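About Flanthorpe Clock Workshop

We repair and rebuild big old clocks, the kind that live in church towers, school halls and railway stations, and we love doing it!
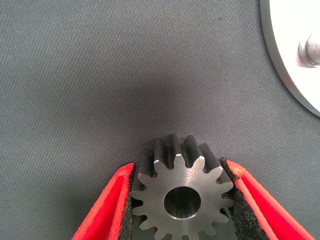

How we got started

Bheki Hendricks opened the workshop in 2000 with 2 benches and a station clock from Watham that had been stuck at twenty past four for as long as anyone in town could remember. It took him all winter. When the strike finally rang out across the platform, people came out of the bakery to listen, and by June the phone was ringing with other towns asking if he had time for theirs.

What we do now

We've worked on more than 600 clocks since then, from little schoolroom regulators to the four-sided tower clock at Torkutholm (our longest job, and still the one we talk about most at lunch). We clean, rebush, recut and rehang. We make new hands and repaint dials, and if a movement only needs a good cleaning, that's all we'll do to it.

Learning with us

Every year we take on two apprentices, mostly from the Radebe side of the valley, and they start on real clocks in their first month. Several have stayed. One went off to restore music boxes and still sends us recordings, which we play far too loud.

Come and visit

The workshop door is open most afternoons until 5. Bring your grandmother's mantel clock if you like – we don't usually repair small ones, but we're always happy to take a look and tell you what we know about it.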